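Quiénes somos — Clallari, bebidas en botella de vidrio

mayo

por el equipo de Clallari 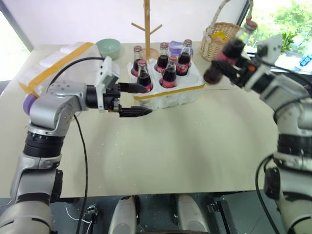

Cómo empezamos

Clallari nació en el año 2000 como un pequeño almacén de bebidas. Al principio teníamos 13 clientes, casi todos bares del mismo barrio, y les llevábamos refrescos y agua en botella de vidrio. Hoy servimos a 194 establecimientos entre bares, comedores de empresa y hoteles pequeños. Seguimos siendo una empresa familiar y seguimos trabajando sobre todo con vidrio.

Los fundadores llegaron de otro país y aprendieron el español en el trabajo, hablando con los clientes por el teléfono y en la puerta. Por eso pedimos disculpas si en esta página alguna frase suena un poco rara. Preferimos escribirla nosotros mismos.

Lo que hacemos

Recibimos la bebida, la clasificamos y la preparamos para cada pedido. Un pedido puede ser de muchas cajas iguales o puede ser mixto: unas botellas de cola, otras de naranja, algunas de agua con gas. El pedido mixto es el que más tiempo necesita y también el que más nos piden. Cada botella se toma por separado, se mira la etiqueta y el tapón, y se coloca en su sitio con la base bien apoyada.

Para colocar las botellas nos gustan las bandejas de espuma blanca con huecos redondos. Pesan poco y una persona puede llevarlas sin ayuda. En los envíos largos ponemos además un cartón entre un piso y otro. Al modelo más grande, con 40 huecos, lo llamamos en casa Skakier, y los clientes antiguos ya lo piden con este nombre.

Nuestras líneas

Pisia es el servicio para bares y restaurantes. Hay reparto por la mañana, y el mismo conductor recoge los envases vacíos.

Sastry es el servicio para oficinas y celebraciones. El cliente elige las bebidas y nosotros preparamos las cajas mixtas. Si después de la fiesta quedan botellas cerradas y con la etiqueta en buen estado, las aceptamos de vuelta y las descontamos de la factura.

Cómo trabajamos

La preparación se hace en mesas despejadas y con buena luz, porque una etiqueta manchada o un tapón golpeado se ven mal en la sombra. Tenemos una norma antigua: la botella que despierta dudas se aparta y la revisa otra persona. A veces esto retrasa una entrega media hora — lo sabemos, y en este caso llamamos al cliente antes de salir.

Visitas y pedidos

El almacén se puede visitar por las tardes, avisando antes. Los pedidos que llegan hasta las seis de la tarde se preparan para la mañana siguiente. Para pedidos mixtos rogamos indicar la cantidad de cada bebida en una línea aparte.

Este sitio utiliza cookies propias y de terceros para mejorar su experiencia. Si continúa navegando, acepta su uso. Aceptar | Configurar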